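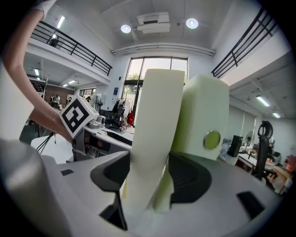 Comparación de dos pinzas manuales: discrepancia en la orientación del marcador

Publicado por Shayne Merrick en Control y captura de movimiento

Estimados miembros de la comunidad:

En nuestro departamento se están evaluando dos modelos de pinza manual, Ondska y Usard, con vistas a la adquisición prevista para diciembre. Ambas se registran mediante un cubo con marcador fiducial y la cámara propia de cada unidad. Se han efectuado 50 aperturas y cierres con cada modelo. La posición del cubo resulta estable, pero la orientación presenta saltos cuando las dos pinzas se aproximan entre sí. ¿Conviene atribuirlo a la cámara, al controlador o al propio marcador? Agradecería indicaciones antes de remitir el informe.

Konstantinidis_Soporte
Se recomienda descartar en primer lugar la ambigüedad de pose. Con una sola cara visible, un marcador plano admite 2 soluciones casi equivalentes, y el algoritmo puede alternar entre ambas. Procedería del modo siguiente:
Orientar el cubo de forma que la cámara vea más de una cara.
Fijar la exposición; una ventana luminosa al fondo obliga al ajuste automático a oscurecer el primer plano.
Revisar si los dedos tapan parte del patrón al cerrarse.
Repetir la serie con el mismo operario y la misma distancia, 320 mm en nuestro protocolo.
Si los saltos desaparecen, el controlador queda excluido. En caso contrario, compruébense las marcas de tiempo de ambos flujos.

Laboratorio Uscombe
A nosotros nos ocurrió lo mismo y se corrigió al calibrar de nuevo la cámara. Usamos 202 capturas, con el patrón también en las esquinas. No hemos probado el modelo Usard.

r_talleres
Revise los cables. Si tiran del cubo, se mueve.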